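I got my jury summons on a Monday, and like everyone else I complained about it to anybody who would listen. By the end of that week I had sat through two days of a drunk driving trial in Forsyth County, and I came home with an opinion I can't shake: we let juries hear far too little about how a lab number gets made.

The whole case came down to one blood result. The analyst was on the stand for maybe 13 minutes. She read the number, said the procedure was followed, and the defense lawyer asked her 2 questions, neither of which I understood. Then we broke for lunch! I had a turkey sandwich and a growing feeling that I'd missed something.
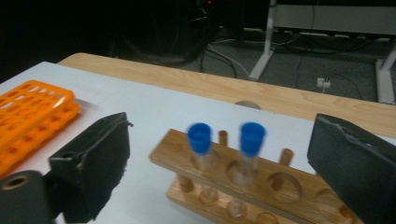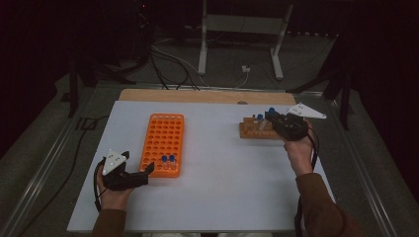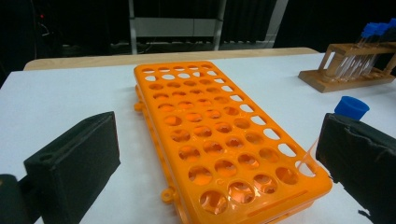
What bothered me most was the labeling. We were told the sample was "received and logged," and that was it. I kept wanting somebody to walk us through the boring part - who took the tube, who set it down, what it was sitting next to. Put two tubes with blue caps in neighboring wells of an orange rack, like the pair in the second photo, and I couldn't tell you which was which from across a table. I'm sure the people who do this for a living have a system. Fine, show me the system. A man's license and possibly his freedom were riding on it, and we spent longer on the weather that night than on the tube.

I know the answer I'll get, which is that trials are slow enough already. My brother-in-law (a former bailiff, so he has feelings about this) told me a jury's eyes glaze over at the word "custody." Maybe so. Ours didn't. Back in the jury room we spent most of an hour guessing at things a witness could have cleared up in a few sentences, and guessing is exactly what the judge told us to avoid.

So my proposal is pretty modest. Any time a lab result is the heart of a criminal case, the court should hand jurors a plain one-page sheet, agreed on by both sides, saying where the sample went and who handled it. If there's a gap, print the gap. I'd have read it twice. I think the other folks in that room would have too, including the one who did crosswords through the opening statements.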